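Notebook, July, Drunen kitchen bench

Trial of the Rolteseck arm kit, entry 4. Written up by Velimir, with notes from Asabe and Tamunoemi.

Kit is on loan from Prutell until the end of the month, then we pay or send it back. The question we were asked to answer is whether the demo service is worth having on top of the bare arm. The bare arm we more or less know by now. The service means they host the recordings, fit a policy to your bench and send it back ready to load.

Started at 9:40. Homing went through on the second try. The first try stopped on a joint 3 limit, same as in entry 2, and clearing it from the panel was enough. Asabe wants this raised with Prutell anyway. The manual says to power cycle and wait, and we've never needed to.

Task for today is the drawer and the toaster. Drawer under the riser, bread, toaster, and whatever subset of that we can get. We left the counter as full as a normal kitchen would be. Prutell's own clips are all on a clean table, and a clean table isn't what we'd be buying this for.

Settings: speed cap at the kit default, grip force one step down from default. Wrist cable rerouted once before we began, after Tamunoemi saw it rubbing on the bracket. Put a strip of felt tape under the clip. Check it at the next entry.

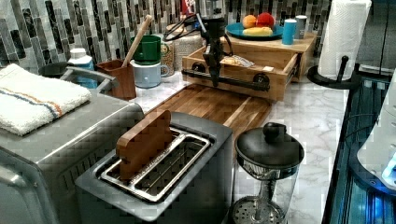 Same counter for both: drawer open, cutting board in front of it, wooden paddle in the toaster.
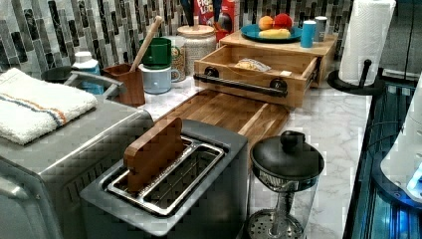
Onyekachi Tamuno read the morning's notes over lunch and wrote back that we are being too easy on the service. The loader is fine, he says, but at Dow they waited a long time for each refit, and any change to the bench layout meant another one. He would buy the arm and do the fitting in house. He also asks whether the price covers refits at all or only the first. I couldn't find it in the quote. Sent the question to Prutell at 1:15, no answer yet.

Fair point on layout. We should move the riser by a hand's width and run the same policy without a refit, before we say anything to Ekene about money. Tamunoemi will mark the current position with tape so we can get back to it.

Other things for the review:

Recording software is good. Start and stop from the pedal, and a bad take can be thrown out without touching the laptop. Best part of the kit so far.

Upload is slow. It sits at 100 percent for a long while before it says done, and there's no log to tell you if it's hung. Asabe closed it once at that point and had to send the whole batch again.

Finger pads are soft and pick up crumbs. Two spare pairs in the box. Need to ask what a replacement set costs.

The bar handle on the drawer is a good target for this gripper. A small round knob might be a different story, so I'd like to try one before the loan ends.

Emergency stop checked at start and at end of day, fine both times.

Next: riser shift test, felt tape check, chase Prutell on refits. Ekene Tijani wants a page from us, yes or no on the service, and I'd hold it until the shift test is in.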